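September 2025, Friday
Notebook, bench 2. Okau two-arm kit, trial week, second entry

Still on the block task from the vendor's starter set. Yellow, green and red, pick and line up, either arm allowed.

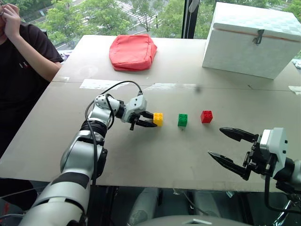 I want to get the complaints down while they're fresh, then the few things I liked, because the call with Okau is on Monday and I know how those calls go. They share a screen, they run the nice video, and by the end I've agreed to another month.

What they're selling: two arms, two grippers, the controller, and a year of Stitance, their teaching software. You move the arms through a job by hand, Stitance turns your runs into a "skill," and the skill is supposed to cope when the parts aren't exactly where you left them. The flyer says 200 runs is enough for a simple pick. We did 200. What we got was a skill that picks well in the middle of the table and gets vague toward the sides. Support's answer was to do 600. I asked where 600 came from and was told it was "a comfortable number for most customers." Comfortable for whom? Somebody has to stand there and do them.

Grippers. Fine on the toy blocks. Of course they're fine on the toy blocks, the sides are flat and the things weigh nothing. I don't see what this tells us about our own parts, which are oily castings with one good face. I asked in June, before we signed for the trial, whether we could start on castings and skip the toys. The answer was that the starter set "establishes a baseline." OK. We have a baseline. Next week castings go on the table whether Stitance has a menu item for them or not.

Fingertips: there is a long pointed pair in the box and that's what we have been using. Good reach into tight spots, but they want to land exactly square or the part turns as they close. Tukata sells a padded tip that is meant to fit the same housing. Price is reasonable. Okau says third-party tips "may affect" the warranty, and I would like that sentence turned into a yes or a no, in writing.

Cables. I don't love the gripper cable running on the outside of the arm with slack in it. Slack is needed or the wrist can't turn, I understand that, but on a line with people walking past it will catch on something sooner or later. Vasiliu route theirs inside (their quote is also a good deal higher, so maybe that's where the money goes). Ask Okau if there's a sleeve or clip kit. If there is, ask why it isn't in the box at this price.

Table. Our fault, not theirs. The top on bench 2 has a seam and old tape on it, and I wondered if that was upsetting the vision side. Tried to settle it by running the same pick on clear top and then near the seam. Couldn't see a difference I'd put my name to. Leaving it as is for now. If it needs a perfect table it's no use to us anyway, the shop floor is worse.

Window light is a better suspect. The picks got fussier in the late afternoon, or I got more impatient, and I can't separate the two from what I wrote down. Repeat Tuesday with the light logged properly. Whoever is on the bench, please write the time next to each bad pick and don't just put "bad."

Two arms or one? This is what I keep coming back to. On the block task the second arm mostly waits its turn. Okau's argument is handovers and holding a part steady while the other arm works on it, and yes, we have one job like that. One. The single-arm kit would cover the rest, and they get very quiet when I bring up the single-arm kit.

Stitance after the first year is 2000 per seat. It doesn't say per what length of time on the sheet I have. If the license lapses, do the skills we taught keep running? I have asked this twice by email and had a friendly reply both times with no answer in it.

Now the good part, to be fair. Setup was quick and the manual is readable. The arms are smooth to guide by hand, better than the Vasiliu demo unit, which felt like pushing a shopping cart with a bad wheel. The stop button does what a stop button should. Restart after a stop is clean and it doesn't lose the run you were on, and I had expected it to. A new person could be making usable runs before lunch.

None of that gets us a casting into a fixture, though.

To do before the call:
- export the run log, keep a copy off the Okau server
- get the Tukata tip drawing and check the bolt pattern against our housings
- find the signed trial terms, look for the return date and who pays freight
- degrease a few castings and leave a few as they come

Leaning no on the two-arm kit. Open to one arm on a longer trial if the license question gets a straight answer.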